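Can a Robot Clear the Table Yet?
Machines at Home and at Work, Part 3
By Jonatan Westerberg
For readers age 9 and up

A chore is a job made of smaller jobs. To put away a plate, you find the plate, reach for it, close your fingers on it, lift it, carry it, and let go in the right place. You do all of this without thinking. A machine has to be told, or has to learn, each part.

Robots have worked in factories for a long time. A factory robot may weld the same spot on the same kind of car door all day. The door always arrives in the same position, so the robot can repeat one motion. A kitchen does not work that way. Cups get moved. Forks end up under napkins.

A robot arm is a chain of stiff parts called links. The places where links meet are called joints. A motor turns each joint. At the end of the chain is a tool. A tool with two fingers that open and close is called a gripper.

Engineers often study chores with very simple objects first. A cube has flat sides that two fingers can press against. A plate is harder. It is wide and low, and the gripper usually has to take hold of it by the rim. 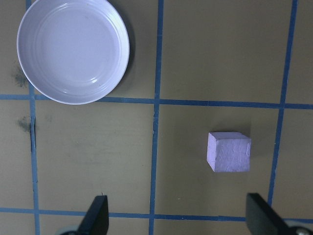
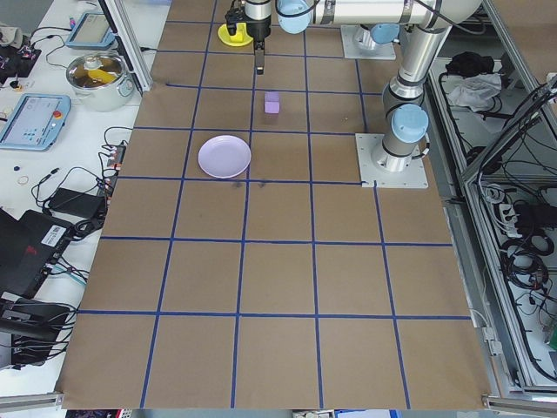 A plate, a cube and a grid of tape.

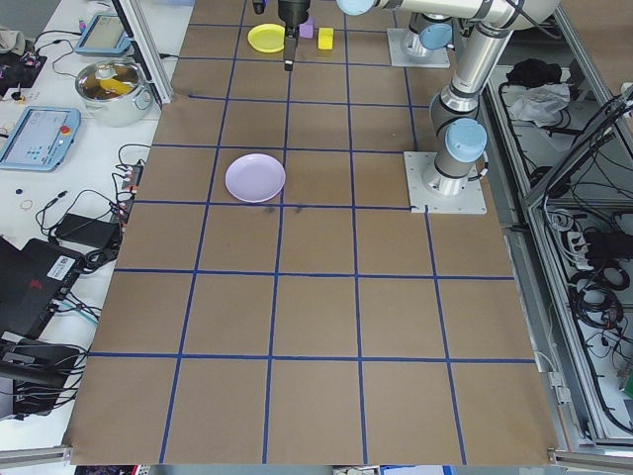
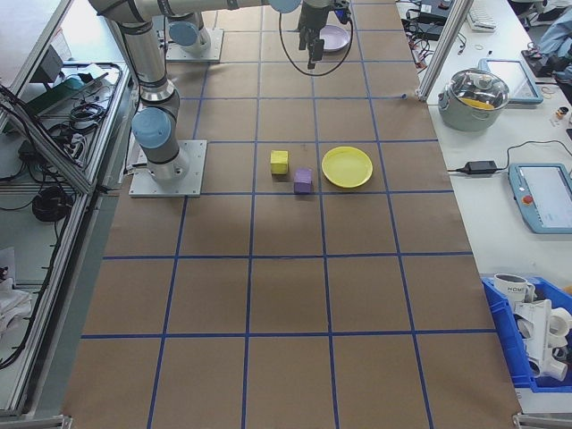 Why is a plate harder for a robot to pick up than a cube?

A plate lies close to the table, so there is little room to get a finger under the edge. If the gripper closes in the wrong place, the plate can slide or tip. A small cube can be squeezed from two sides and lifted straight up.

What robots can do now

Some homes have a robot vacuum. It does one chore, on one kind of surface, and it cannot pick up a sock. Dishwashers and washing machines are also automatic, but a person loads and unloads them.

In shops and warehouses, machines move boxes along belts and sort them by size or label. Boxes are easier than groceries. A bag of grapes changes shape when it is held, and a gripper that squeezes too hard will crush it.

What is still difficult

Seeing. Clear glass and shiny metal confuse many cameras.

Touch. Your fingertips feel an object start to slip. Many grippers have no sense of touch.

Change. A robot that has practiced with one plate may fail with a plate of another size.

Try it yourself

You need a plastic plate, a small block and 2 wooden spoons. Hold one spoon in each hand. Use only the spoons to move the block onto the plate, then try to lift the plate. Do it again with one eye closed. Write down which parts took the most tries.

Words to know

Link: a stiff part of a robot arm.
Joint: a place where the arm can bend or turn.
Gripper: a tool that holds things.

Next in this series: Part 4, How Machines Sort Laundry, by Ottar Eide.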